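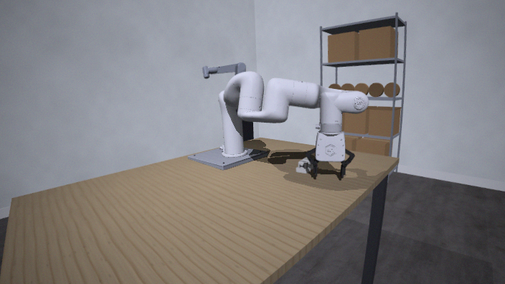 *A rectangular wooden table.*

# Wood: from tree to table

Look round the room you are in. There is a good chance something in it is made of wood. It might be the door, the floor, a pencil or a chair. People have used wood for longer than they have been able to write, and we still use a great deal of it.

## What is wood?

Wood is the hard part of a tree. You find it in the trunk, the branches and the bigger roots. It does two jobs for the tree. It holds the leaves up where they can reach the light, and it carries water up from the ground.

If you could look at wood through a strong microscope, you would see that it is made of tiny tubes packed side by side. Most of them run up and down the trunk. When the tree is alive, water travels through the newer ones on its way to the leaves. The walls of the tubes are made mostly of a tough material called **cellulose**, held together by another called **lignin**. Cellulose is also the main thing in paper and cotton.

## How a trunk gets thicker

A tree grows taller at the tips of its branches. The trunk grows in a different way. Just under the bark there is a very thin layer called the **cambium**. Each year, the cambium makes new wood on its inner side and a little new bark on its outer side. The trunk gets wider, and the old wood stays where it was, in the middle.

This means that if you bang a nail into a tree at the height of your shoulder, it will not rise up as the tree grows. Years later it will be at the same height. It may have disappeared, though, as the tree can grow right over it. (Please don't try this. Nails can hurt trees, and they are dangerous for the people who have to saw them up.)

## Rings

In places with a warm season and a cold season, trees do not grow at the same speed all year. In spring they grow fast and make wide tubes. This wood is often pale. In late summer they slow down and make narrow tubes with thick walls, and this wood is often darker. In winter they stop.

One pale band and one dark band together make one **ring**. Usually one ring is one year. On a stump you can start at the middle and count outwards to find out how old the tree was.

There is a slice of oak on the wall of the visitor centre in Zasley Wood, with small labels pinned to it. The tree was 90 years old when it blew down in a storm one December. Near the outside there are 8 rings squeezed tightly together. They come from years when there was not much rain, so the tree made very little new wood. After that the rings get wide again.

Some trees get much older than that. Many oaks can live for 600 years or more if they are left alone.
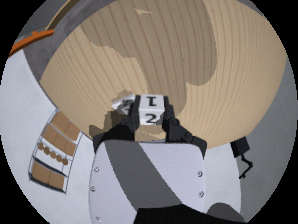
## Grain

When a log is sawn into boards, the saw cuts through the rings from top to bottom. On the flat side of a board you don't see circles any more. You see lines. The pattern they make is called the **grain**.

What the grain looks like depends on where in the log the board came from. A board cut straight through the middle has lines that run side by side, almost like the lines in an exercise book. A board cut nearer the outside often has long curved shapes, like tall arches one inside another.

You can try this with an onion. Ask a grown-up to cut it in half from top to bottom, then to cut a slice near the side of another one. The layers make different patterns, though it is the same sort of onion.

Sometimes you will see a dark round spot in a board. This is a **knot**. It shows where a branch joined the trunk. The grain bends round a knot in the same way that water in a stream bends round a stone.

## With the grain and across it

Grain is more than a pattern. It tells you which way the tubes run, and that matters to anyone who works with wood.

Wood splits easily along the grain. Someone chopping firewood stands the log on its end and brings the axe down on top, so that the tubes come apart from one another. Chopping across the grain is much harder work, as the axe has to cut through the tubes.

Sanding is the other way that grain matters. If you rub along the grain, the board becomes smooth. If you rub across it, you leave scratches that show up later when the wood is painted or oiled.

## Hardwood and softwood

People sort wood into two groups.

- **Hardwood** comes from trees with broad leaves, such as oak, ash and beech. Many of these trees drop their leaves in autumn.
- **Softwood** comes from trees with cones, such as pine, spruce and larch. Most of these have needles and stay green all year. Larch is odd: it has needles and drops them.

The names can be confusing. Balsa is a hardwood, and it is so soft that you can press your fingernail into it. Yew is a softwood, and it is very hard indeed. The names tell you about the kind of tree and not about how hard the wood feels.

## At the sawmill

A freshly cut log is full of water. At the Grillum sawmill the logs are first sorted by kind and by size. Then a machine takes off the bark, and a large saw cuts the log into boards.

The boards are too wet to use straight away, so they are stacked with thin sticks between them to let the air through. Some are left outside under a roof for many months. Others go into a warm room called a **kiln**, where a batch of pine boards might stay for 21 days. The mill at Grillum has both.

As wood dries, it shrinks. It shrinks more across the grain than along it, and if it dries too fast it can twist or crack. That is why the stacks are made so carefully, with every stick lined up above the one below.
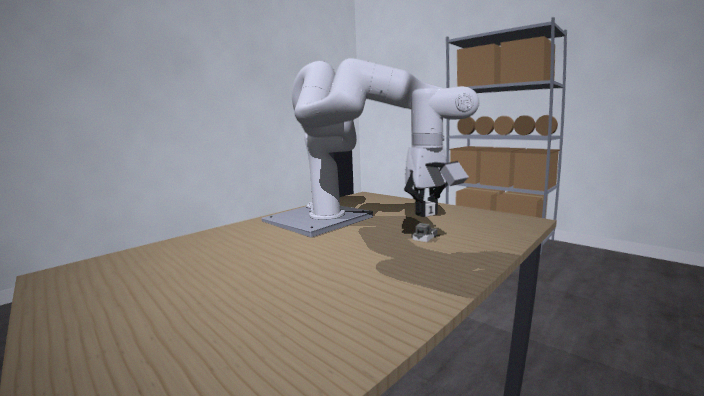 ## Making a table

A wide tabletop is often made of several boards glued edge to edge. One very wide board would be hard to find, and it would be more likely to bend. The maker lays the boards out first and moves them about until the grain looks right. Then they are glued, squeezed together with clamps and left until the glue is hard.

Next the top is made flat and sanded along the grain. After that it may be rubbed with oil or brushed with varnish. This helps to keep out spilt drinks, which can leave marks on bare wood.

Even then, the wood has not quite finished moving. On damp days it takes in a little water from the air and swells. On dry days it shrinks again. A good maker joins the top to the legs in a way that leaves it room to do this. You may have noticed a wooden door that sticks in wet weather – the same thing is happening there.

## Words to remember

**Cambium** – the thin layer under the bark where new wood is made.

**Grain** – the direction and pattern of the lines in a piece of wood.

**Kiln** – a warm room for drying boards.

**Knot** – the mark left in a board where a branch grew.

**Ring** – the wood a tree makes in one year.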